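4.2 Open cubbies and where the small stuff goes

I should say at the start of this section that I came to cubby shelving as a bit of a sceptic. Most of the homes in our study had at least one (tall, white, square holes, you know the sort), and I'd assumed people bought them because they were cheap and then put up with them. The diaries told a rather different story. Out of 3,689 entries, 901 mention an open cubby by name, and a good many of those are really quite fond!

What people like is seeing everything at once. A drawer has to be opened and a cupboard has to be remembered, but a pear on an open shelf just sits there until you eat it. One of our Prurnuseck households wrote in July that they'd moved all their fruit out of the kitchen and on to the hall shelves, and that the children had started helping themselves on the way past. Huguette Lacroix coded that one as "snack drift", which made me laugh, and the name has stuck -- you'll find it again in Table 3.

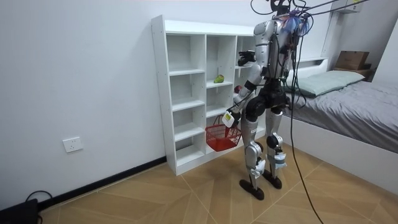

The trouble starts when a cubby gets one thing in it and then stops. We called these singles, and they turned up in 39 of the homes. A single is awkward because the square is far too big for it, so it looks left behind even when that's exactly where it lives. People then feel they ought to tidy it, and off it goes to some other square, where it looks just as lost. Pascual Medina followed one particular ball of string through the Zapata diaries and it moved house over and over without anybody ever using it.

Baskets were the usual cure, and this is where I changed my mind about a few things. I'd expected the big fabric boxes that fill a whole cubby to do best. They did look neat (everyone said so) but things went into them and were never heard of again. Small baskets with a handle did much better in the diaries. You can take one down, go along the shelves picking up whatever's strayed, and carry the lot to the table or the kitchen in one trip. Open mesh sides seemed to help too, as you can see what you've collected without tipping it all out. Figure 4 shows the kind I mean, a small red plastic one with a single arched handle, next to a white unit with a pear and an apple still on the shelves.

Height mattered more than I'd thought it would. Fruit kept on the upper squares got noticed by the adults and missed by the little ones, and anything on the bottom row was fair game for toddlers and, in the Clovus flats, for one very determined dog. Several people told us they left the lowest squares bare for that reason. I'd been marking those down as wasted space in my early notes, and I've gone back and recoded them as "kept clear", following Huguette's suggestion.

We didn't ask about cleaning, and I wish we had. The Prerira diaries bring it up without any prompting, mostly to grumble about dust in the back corners, and there's clearly more to say there than we can manage in this paper. Section 4.3 goes on to drawers.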